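Justthorpe House Guest Residence
Frequently Asked Questions
Last updated Sep 22, 2023

Who may stay at the Guest Residence?
Rooms are open to visiting students, relatives of patients at the Vilela Clinic, and members of the general public when space allows. Guests under 18 must share a room with a parent or guardian.

How do I request a room?
Complete the request form and return it to the Residence Office by mail or in person. Telephone requests are accepted for stays that begin within two days. A request is not a booking. Your booking is complete when you receive a letter or email with a confirmation number.

What is provided in each room?
Every room has a bed, a table and basic linens. Towels are issued at the front desk. Furnishings differ from room to room, and the Office cannot promise a particular layout.
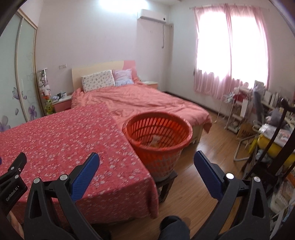 Bedroom with table, Guest Residence.

May I cook in my room?
No. Hot plates, rice cookers and toasters are not permitted in bedrooms. A shared kitchen is open to all guests on the ground floor of the Nuritz Wing. Food kept in the shared refrigerator must carry your name and room number. Unmarked items are removed every morning.

When are check-in and check-out?
Check-in begins at 2 p.m. Guests are asked to leave their rooms by 11 a.m. on the day of departure. Luggage may be left at the front desk until evening – please ask for a claim tag.

What does a stay cost?
Rates are set each September and are posted at the front desk. Guests who stay longer than seven nights pay the weekly rate for the whole of their stay. Relatives of clinic patients should bring a letter from the ward in order to receive the reduced rate.

Can I change or cancel my booking?
Changes may be made without charge up to seven days before arrival. After that point, the first night is not refunded. Requests for an exception should be sent in writing to the Residence Manager, Joon-young Geum.

How often are rooms cleaned?

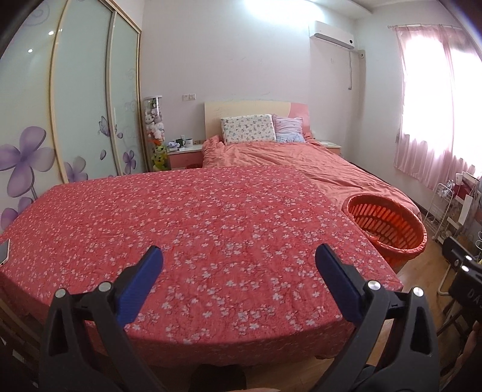 Rooms are cleaned once a week during longer stays and after every departure. Bed linens are changed at the same time. If you do not wish staff to enter, hang the card on your door and call extension 113 to choose another day.

Is parking available?
A small number of spaces are located behind the building, off Grestix Lane. Permits are issued at check-in and must be displayed on the dashboard. Overnight street parking is controlled by the town, and the Residence cannot assist with tickets.

Are pets allowed?
Service animals are welcome. Other animals may not be kept in the building.

What if I lose my key?
Report the loss to the front desk at once. The lock will be changed and the cost added to your bill. After hours, call extension 3436 and wait in the lobby for the night attendant.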